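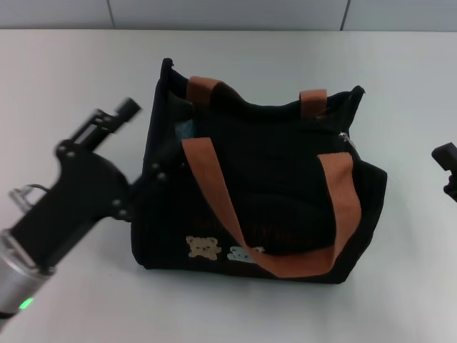
問題の黒いトートバッグ。持ち手は赤みがかったオレンジです

クッキーの使用について:当サイトでは利便性向上のためクッキーを使用しています。[同意する] [設定]

ホーム | カテゴリ | バッグ・小物 | 新着 | ログイン

黒い布トートの口がへたってくるのを何とかしたい

さわちゃん茶
2024年8月17日

こんにちは、いつも読むだけだったのですが初めて投稿します!

写真の黒い布のトートバッグ、かれこれ長いこと使っているお気に入りなんですが、置いておくと口のところが内側にくにゃっと倒れてきて、見た目がどうにもだらしないんです。底のほうは幅があってわりとどっしりしているのに、上にいくほどすぼまって、側面がたるんと折れてしまう感じ。持ち手も前側に長く垂れるので、机に置くと余計にくたびれて見えます。

左下にくまの顔のワッペンと、隣に水色の動物のワッペンが付いていて、これがかわいくて手放せないんですよね……。買ったのはBastcombeという小さな雑貨屋で、たしか2,000円しなかったと思います。お店はもう閉まってしまって、同じものは買えません。

やりたいことはふたつです。
・中身が少ないときでも口が立つようにしたい
・長い持ち手が前に垂れるのを何とかしたい

ミシンは持っていません。手縫いはボタン付けくらいならできます。バッグインバッグを入れればいいのかなとも思ったんですが、重くなるのは嫌だし、底板だけで足りるのかもよくわからなくて。あと洗い方も知りたいです。ワッペンが縫ってあるのか接着なのか、よく見てもわかりません(裏側は裏地に隠れています)。よろしくお願いします!

ぬいしろ1センチ

布ものの直しが趣味なので張り切って書きます、長いです(笑)

まず底板ですが、底がもうしっかりしているなら効果は薄いです。倒れているのは上のほうなので、支えるのも上。私がよくやるのは、口の内側にぐるっと芯を足す方法です。手芸店で売っている平たい樹脂のテープ状のボーンを、長い辺の分だけ2本用意して、綿テープでくるんで裏地側に手縫いで留めます。口を一周ぶん全部つなげてしまうと、角が突っ張って閉めにくくなるので、前と後ろの2本に分けてください。ファスナーの引き手が見えているので、開け閉めの邪魔にならない高さまで少し下げて付けるのがコツです。テープの端は切りっぱなしだと布を突き破ります。私は爪切りで角を丸くして、マスキングテープを巻いてから入れています。

縫い目は表に出さず、裏地だけをすくえば大丈夫。ボタン付けができるなら十分できますよ!黒い布に黒い糸は本当に見えにくいので、昼間の明るいときにやったほうがいいです。夜にやって3回ほどきました、私。

持ち手は切らないで、まず仮に短くしてみるのをおすすめします。左右の付け根の近くで持ち手を折りたたんで、安全ピンで留めて一日持ち歩いてみてください。肩にかけるなら、冬のコートの厚みも考えないとだめです。私は夏に短くしたバッグが12月に全然肩に入らなくて、泣く泣くほどきました……。

費用はボーンと綿テープで1,000円でおつりが来ると思います。

ultcombe住まい

バッグインバッグでいいと思います。フェルトのなら軽いです。うちのはBildenというメーカーので277グラムでした。サイズだけ測ってから買ってください。

洗濯は夜派

洗い方のほうだけ失礼します。

ワッペンが接着かどうかわからないなら、洗濯機はやめておいたほうが安心です。私は洗面器に水と中性洗剤を入れて、汚れたところだけ押し洗いしています。黒い布とオレンジの持ち手なので、色移りも先に確かめたほうがいいです。濡らした白い布を持ち手の目立たないところに当てて、少し押さえてみてください。布に色が付いたら、丸ごと水につけるのはなしで。

干すときは中に乾いたタオルを詰めて、口を上にして陰干し。逆さに吊るすと口の形がまた崩れます。ボーンを入れるつもりなら、洗うのは必ずその前に。

さわちゃん茶

みなさんありがとうございます!先に色移りを試してみたら、持ち手は大丈夫そうでした。週末に押し洗いして、乾いたらボーンに挑戦します。フェルトのほうは口の高さまで届くものがあるか、Sawatzkyの店頭で見てきますね。持ち手はとりあえず安全ピンで様子を見ます。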